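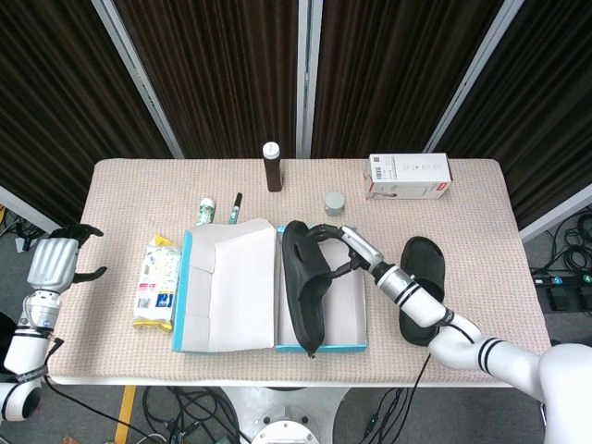

**Ticket 250 - Purchase hold: second two-arm station**
**Opened:** Monday, March 5, 2018
**Requester:** Negin Jafarzadeh, Packing Trials, Harkby
**Assigned to:** Mattes Buschmann, Equipment Planning
**Priority:** 3
**Status:** On hold, pending quote

**Summary**

The requester asks for release of the funds reserved for a second station at Harkby. The request was stopped at budget review. The form lists the arms and grippers but gives no amount for cabling, power or replacement finger pads.

**Log**

**N. Jafarzadeh:** The station is needed for the footwear task, in which a slipper is placed in an opened shoebox with the right gripper. One station cannot cover both this task and the small-item work planned for August. Please advise what is missing from the form.

**M. Buschmann:** Three items are missing. First, cable management. At the present station the cables hang from the arms and lie on the floor near the pedestal, and the safety office will not approve a second installation on the same terms. Second, a power strip for each station. Third, spare finger pads, which were charged to general supplies last year and should not be again.

**N. Jafarzadeh:** Understood. Floor trunking has been priced by Rezaei at $3000 for both stations. Pads are $13 each. I have requested a revised quote from Surkholm for the arms, as the earlier one has lapsed.

**S. Rostami (Finance):** The trunking may be charged to this request only for the new station. The share for the existing station belongs under maintenance - please split the line and resubmit.

**N. Jafarzadeh:** Line split. Revised form attached. The tablecloth and test goods, including shoeboxes and slippers, remain under consumables.

**M. Buschmann:** Form accepted. Fesalside has confirmed that the curtained bay next to the present one can be made available. Delivery cannot be booked until the Surkholm quote is on file.

**Outstanding**

- Surkholm quote for arms and grippers (Jafarzadeh)
- Maintenance code for existing station (Rostami)
- Signature of G. Kermani on the revised form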